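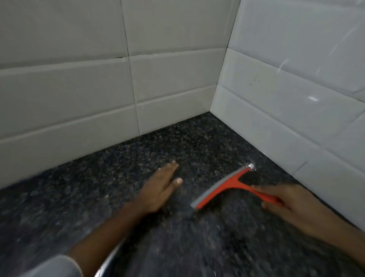
How does a robot learn to do a chore? Mostly it copies people, over and over, until it gets the hang of it.

I found that out at the Silline open day, and I had such a good time that I want to tell you all of it! Silline is a workshop in Plurngate where they teach robots to clean.

First we met Nadhirah Yeoh. She wears a little camera on her head and does ordinary jobs, like pulling a squeegee over a dark stone surface. (A squeegee is that rubber-edged tool people use on windows.) The camera sees what she sees -- her hands, the tool, the corner where the tiles meet the stone. Corners are tricky, she told us. You have to tilt the blade and go slowly.

They have 1307 of these short videos so far, and 700 of them are just wiping!

Next, Dexter Panganiban showed us the robot. Its name is Thevar and it has two arms. A computer had practiced with the videos, looking for patterns: where do the hands go first? Which way does the blade point? Then Thevar had a try. It missed the corner twice and got it on the third go, and we all cheered -- even my brother, who is 13 and doesn't cheer for anything.

If you want to try being the teacher, wipe a table at home and say every single move out loud. I got as far as "pick up the cloth" and already forgot to say which hand.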